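Grenska Drawer Practice Set, from Auer

Do come and see this one running if you can! Valbona Grgić shows it at our open days in Skuladness, and she's always happy to slow things down, go back a step and let you pick what the arm tries next. The set comes with 38 simulated tasks, and drawers are still the ones our visitors ask for most (me too, if I get a vote).

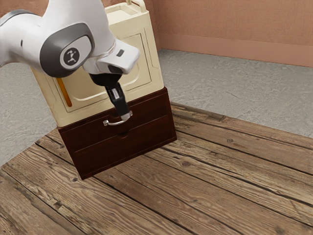 Fingertip at the upper drawer's handle, from the simulated drawer task.

You'll get the full task library, the cabinet models and a friendly printed guide by Tonantzin Ochoa, all for $286. A single classroom seat is $95. Visits are free and last 30 minutes, though people do tend to stay and chat, and the next open day is in November. Just write to the Auer desk to save a place.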